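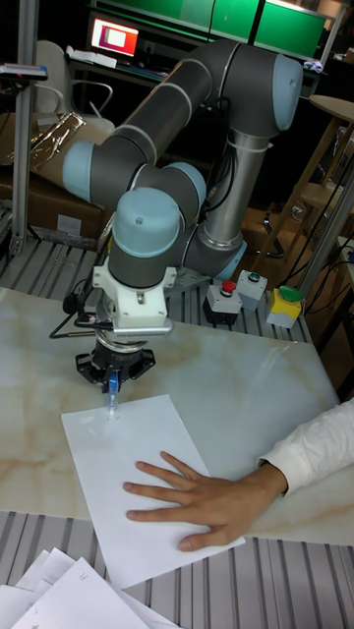
Tulham Community Choir, October meeting, notes by me (Areti Kokkinos)

We got going at 7:10 once the chairs were out and the tea had been poured. I read last month's notes aloud and got one correction: the bake sale made 171 dollars, and I'd written 117. Sorry, all! Fixed now.

Winter concert. We have the hall on Haque Street again, and they've kept the fee at 70 dollars, which made me very happy. Long talk about the program. The altos want the Sorkon lullaby back in, the basses would rather never see it again, and after a good bit of singing at each other we voted to keep it but drop the third verse. I voted for the whole thing, for the record.

Sheet music. We own 43 folders and 30 came back after summer. Please look in your cars, your piano benches, under the dog, wherever! I found mine in with the Christmas wrapping.

Warm-ups. A few people asked for shorter ones. We'll try ten minutes until the concert and see how the high notes feel.

Spring trip to Preltura: put off to next time, as we were all hungry by then.

Finished at 8:40. I'm bringing the lemon cake next month, so somebody else please do milk.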